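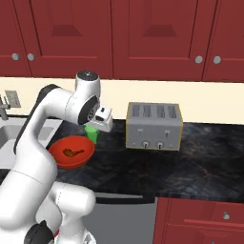
Stistside Community Board > Local Issues > Hutchins Street parking vote

milleo_mom
So I went to the council meeting last night and I'm still kind of wound up about it. They voted to go ahead with the meters on Hutchins Street, all the way from the library down to the Kola bakery, and they're cutting the free spots behind the old bank from 300 to 40. Forty! The rest becomes permit only. I got there early and still ended up standing in the hallway listening through the doorway for the first hour. Anybody else there?

gravelroad
I was there, by the radiator. I'd call it a decent turnout but most of the people who talked were business owners from the Milleo end and they're split themselves. The guy from the shoe repair was for it, the florist two doors down was against it, and they were sitting together.

For what it's worth I think the meters are fine. I've circled that block at noon so many times I know the potholes by heart. Somebody parks at 7 in the morning and takes the bus out to work and that spot is gone all day.

milleo_mom
OK but those people who take the bus are people who live here too. Where do they go now? The permit lot costs money and there's a waiting list already, the clerk said so.

tuesdaysoup
The clerk said there WILL be a waiting list. There isn't one yet, the permits don't open until July.

milleo_mom
Fair, I couldn't hear great from the hallway. Still.

oldpipes
I've lived on the corner of Hutchins and Third for a long time and this is the third time they've tried this. First time the meters froze up and they took them out. Second time it died in a tie. What bugs me is the petition. There were 700 signatures on that thing and it got maybe a minute of discussion. The chair thanked everyone and moved right on to the sewer bond.

gravelroad
700 signatures but a lot of those were collected outside the grocery store, and people from all over shop there. I signed a petition there once and I don't even remember what it was for, ha.

oldpipes
They checked addresses on this one. It's in the packet, back pages.

gravelroad
Didn't know that. I only read the front part, I'll go look.

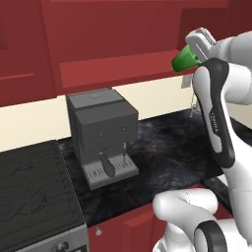
tuesdaysoup
Can we talk about the Kola end for a second? The plan has the meters stopping right at the bakery, so everyone who doesn't want to pay is going to slide one block over onto the residential part. My sister lives there and her driveway gets half blocked as it is. I brought this up during public comment and one of the council members nodded and wrote something down and then voted yes. I don't know what I expected.

porchlight22
I wrote in about the same thing! Emailed two of them before the meeting. One sent back a form letter and the other one called me on the phone, which I'll give her credit for — she was nice about it and we talked a good while. She said they could do resident stickers on the side streets if enough households ask. So ask, I guess? I'd put it in writing with your address.

milleo_mom
Is there a form for that or just a letter?

porchlight22
Just a letter she said, to the clerk's office. One per household.

gravelroad
See, stickers plus meters sounds like a pretty reasonable setup to me. The first 15 minutes are free too, which hardly got mentioned. You can run in for a loaf of bread.

oldpipes
You have never stood in line at that bakery.

gravelroad
I have and I stand by it. Go after 2.

tuesdaysoup
What about enforcement though. They have one officer who does parking and he also does the dog licenses. The budget page says they'd add up to 5 part-time hours a week. That won't cover Hutchins, never mind the bank lot.

milleo_mom
Right, so we pay for meters and the people who ignore them get away with it. I'm going back next month when the rates come up. They haven't set the price yet, that's a separate vote, and the agenda should go up on the town website a week ahead. I'm getting a seat this time if I have to bring my own folding chair.

porchlight22
Bring two, I'll be coming from work.

oldpipes
If anyone has the packet as a file and not the paper one could you post it? The copy I picked up is missing page 12, and I'm pretty sure that's the map.

tuesdaysoup
Mine has it, I'll scan it tonight.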